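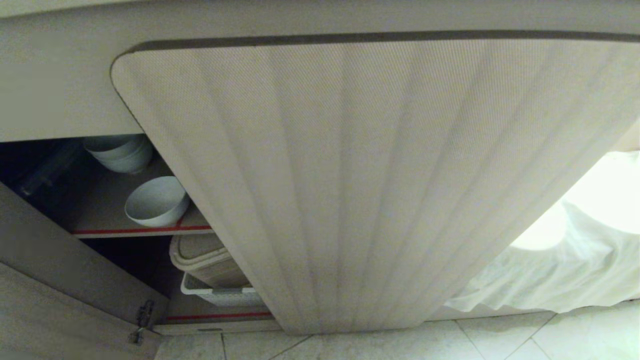 Report on the Site Visit to the Jirnik Demonstration Kitchen

Unit: Automation in Service Settings
Submitted as part of the second-semester project portfolio

1. Purpose of the visit

In March our project group attended the open day held by Jirnik at its demonstration kitchen in Jastgate. The visit was a required part of the unit. Each group was asked to observe one automated task in a setting that had not been built as a laboratory, to record how the work was organised, and to comment on what would need to change before such a system could be used in an ordinary workplace.

Our group chose the serving area. The task on show was the handling of bowls and other tableware between the storage cabinet and the serving counter, carried out by a mobile robot with grippers.

2. Background

Jirnik develops control software for service robots and does not manufacture the machines it uses. The software shown on the day is called Cusi. According to the hosts, Cusi combines movements taught by an operator with a planning program that decides which movement to use next. An earlier version, Forno, was written for bakery trays and was withdrawn when the company moved its attention to buffets and staff canteens.

We were told that the current version had been trained on 3000 recorded attempts, all of them made by operators guiding the arms by remote control. The hosts stated that many of these were repeats of the same short movement, such as taking one bowl from a shelf, because small errors at that stage cause trouble later in the task.

3. Organisation of the session

Visitors were admitted in small groups. Our session lasted 90 minutes and was divided into a safety briefing, the demonstration and a period for questions. A person with a stop control remained beside the robot at all times. Visitors were asked to stay behind a line on the floor and to keep their voices down, as the operators needed to hear one another.

The robot's speed was limited to 60 per cent of its normal setting while visitors were present. This made the movements easier to follow, although it also meant that our timings cannot be compared with those in the company's own material.

4. Observations at the counter

The counter holds a row of white pots with glass lids, set on black warming plates. The lids are hinged at the back and can remain raised, so a robot does not need to find a place to put them down. Our group considered this a useful feature of the equipment, and one that had probably been designed with human diners in mind.

Tableware is a more difficult matter. Plates kept in a stack must be separated one at a time, and a small bowl on an open counter can be pushed out of position by a slight contact. The gripper must approach at a suitable height and angle and must avoid the side handles of the pots. Its cable also takes up room and has to be considered when a path is planned. 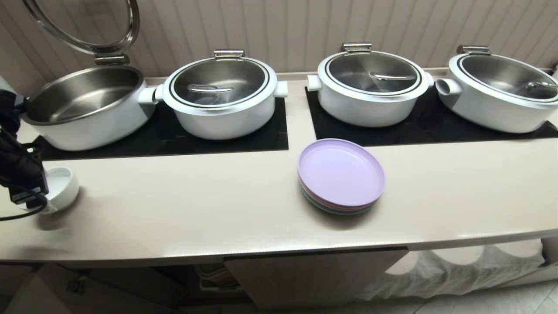
Having worked two summers in a canteen, I would add that the ladles deserve more attention than the report gives them. Diners leave them in every possible position, and any robot that serves food will have to cope with that before it copes with bowls.

The group accepts this comment, which was received on the draft, and has added ladles to the list of points for further study. Serving was not included in the demonstration we attended.

5. Observations at the storage cabinet

The cabinet beneath the counter presented different conditions. The inside is darker than the room, the shelves are low, and a pleated fabric panel hangs across part of the space beside the opening. Fabric is a known problem in this field, as its shape changes when it is touched and a stored model of the cabinet soon becomes inaccurate.

Red strips run along the front edges of the shelves. We regarded these as helpful for judging where a shelf begins, both for an operator and for a viewer following the work on a screen. White bowls stored against a dark background also offer good contrast, whereas clear or dark items towards the back are harder to make out.

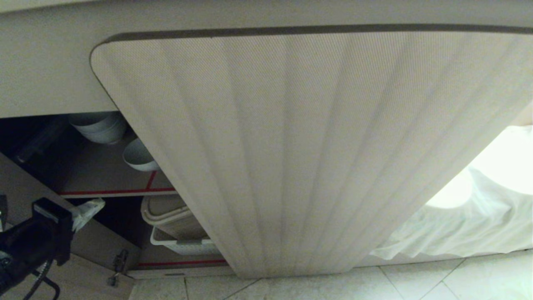
Figure 3. The storage cabinet, with the gripper at lower left.

6. Discussion

The visit showed that the arrangement of a room affects an automated task as much as the robot does. Three changes were proposed by our group: better lighting inside the cabinet, a means of holding the fabric clear of the opening, and a fixed place for each type of tableware. All are inexpensive, and all would also assist human staff.

We were not able to judge reliability. One session is too short for that purpose, and we did not have access to the company's test records. A request for a second visit has been submitted through the unit office.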